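Small business automation > Equipment and budgeting
Thread: Budgeting for a second gripper — spend on the fingers or on the table?

shanthi_k
Oct 13, 2022
Hello all. Shanthi Kanagaratnam here, I look after the test shop at Drundgate. We've got one arm picking bottled drinks and there's money for a second one in the spring. The arm itself is more or less agreed. What I'm stuck on is everything that bolts onto it. Do I put the money into a better gripper, or keep the cheap two-finger type and spend on spare fingertips, cables and a proper table? I've got 13 lines on the budget sheet and my manager wants it down to one page (and she reads every line, bless her).

rinkamata
Cheap gripper, loads of spares. We went through fingertip pads like biscuits in our first year. I had 400 quid down for pads and that was gone by July. The gripper was fine, it was the bits you touch things with that wore out. Whatever the supplier suggests for consumables, double it.

Imtiaz_S
Don't agree with Rin, sorry. We bought cheap at Bratedham and the linkages got sloppy, and then you're paying a person to fiddle with screws all afternoon. Staff time never shows up on the equipment sheet so everybody thinks they've saved money. Buy the good one. Get a quote from Khaemba too, they were quick to answer me and they'll lend you a demo unit if you ask nicely.

rinkamata
Imtiaz, how many hours a day were you running though? If it's on all day every day then fair enough. A test shop isn't a warehouse.

Imtiaz_S
5 hours, give or take a lunch break. Hardly a warehouse!

sumaiya.d
Can I put a word in for the boring stuff? Shelves and light. We spent ages comparing grippers and then found the thing struggled every sunny morning with the windows behind the shelving. Blinds were the best money in the whole project and they weren't on the plan at all — I had to beg for them out of the decorating budget. What's your room like, Shanthi?

shanthi_k
Bright, very bright. Windows at the back, so that's given me something to worry about tonight, thanks Sumaiya. View from the wrist camera so you can see what we're working with:
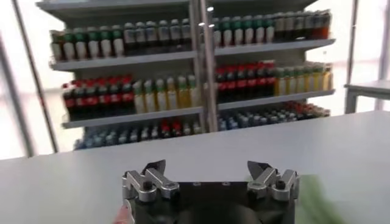
Wrist camera view, fingers open, drinks shelves on the far side of the table

The table's staying for now, I think. It's the shelves I keep going back and forth on. Everything is packed in tight by colour, it looks lovely, and I've no idea yet whether a pair of fingers can get in between the necks without us spacing the rows out. If we space them out we need more shelving, and that's another line on the sheet.

sumaiya.d
Oh yes, get blinds. All that white glow behind the bottles would drive me up the wall. Get a price for the whole back wall and put it in now, much easier than asking later.

Imtiaz_S
Thanks for posting it, helps a lot. I'd want to know how far those fingers open and how fat your biggest bottle is before I spent a penny on shelving. Measure the gap between bottles as well. Those dark tips look decent enough to me but I'd still go up a grade on the linkage.

rinkamata
And I still wouldn't :) Same gripper again, then one set of spares does both arms. Two different grippers means two lots of pads, two lots of screws and somebody always grabbing the wrong box. Also you already know how this one behaves.

shanthi_k
That's a good point about sharing spares, I hadn't thought of it. Imtiaz, would the Khaemba one take the same pads, do you know?

Imtiaz_S
No idea, ask them. I'd guess not.

afroza_sultana
Coming at this from the money side, I do the buying at Surwood. Split it into 2 pots if they'll let you. One for things you buy once (arm, gripper, table, blinds) and one for things you'll keep buying. When ours was all one lump the pads always lost out to something shinier. And get delivery and fitting written into the quote, we were stung on that.

shanthi_k
Two pots it is, I'll redo the sheet tomorrow. Same gripper pencilled in for the moment, with a Khaemba quote next to it so Imtiaz doesn't sulk. Anyone got a rough idea what blinds cost for a wall of tall windows?

sumaiya.d
Send me the width and the drop and I'll dig out our invoice.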